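Maltedon Food Share: progress report to the Hakim Fund
June 2018
Prepared by Carla Awad

What we said we would do

The grant was for a weekly fruit and vegetable parcel for 80 households on the Binard estate, with recipe cards and a short cooking course. The bid said this would "change eating habits across the estate". I did not write that sentence and I would not write it now. We have delivered the parcels. Whether anybody's habits have changed is a different question, and most of this report is me being cautious about it.

Parcels

Sign-up reached 60 households and has stayed there since January. The remaining places were offered twice by leaflet and once door to door. Most of those who said no said they already bought fruit at the market and did not see the point.

Potatoes, onions and carrots are used. Apples are the item people complain about least, although there is a steady grumble that large ones are no good for small children, who take three bites and leave the rest.
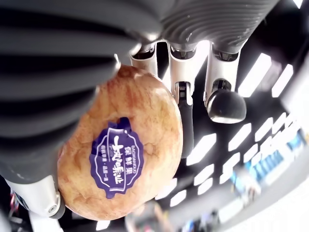
Mireille Tarawneh: I'd rather have two little apples than one big one. My youngest won't finish a big one and then it goes brown in the fridge and I feel bad about it. And please stop with the celeriac.

We have stopped with the celeriac. Smaller apples cost more per kilo from Grulard, our wholesaler, and I have asked for a price on mixed sizes. No answer yet.

The survey

We sent out a questionnaire with 19 questions, which was too many. The replies look very good on paper. Nearly everyone says they eat more fruit than before. I don't put much weight on this. The forms were handed over by the same people who bring the free food, and few of us would tell them it had made no difference. There was also no survey at the start, so "more than before" rests on memory.

Sawsan Rawashdeh went through the written comments separately and thinks I am being too gloomy. Her view is that people who took the trouble to write half a page about soup were not doing it out of politeness. That is fair. It is also a handful of people.
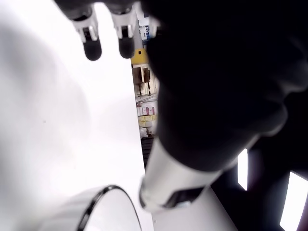 Cooking course

Attendance was poor in the first block and better in the second, after Hae-won Wi moved it to the late morning. The people who came could mostly cook already. They enjoyed it and several asked for another block, but the bid described the course as being for people with "little or no kitchen confidence" — and I cannot claim we reached them.

The recipe cards are harder to defend. They cost £245 to print, and when Fadi Haddad asked on his delivery round, hardly anyone had tried one. I suggest we don't reprint.

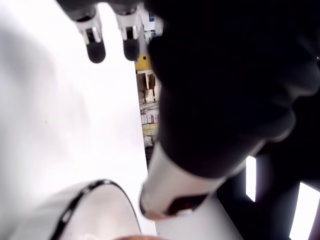 Maltedon Food Share, 2018

What we propose for the rest of the grant

Keep the parcels at their present number and stop chasing the full target. Move what is left of the printing money into mixed-size fruit, if the price is bearable. Run one more cooking block, with places held for households referred by the health visitor.

We would also like to drop the end-of-year questionnaire and ask a few families to keep their till receipts for a month instead. It would be a small and untidy set of figures, but I would believe it sooner than another page of ticks. Please let us know if the fund's rules allow this, as the form we were given assumes a survey.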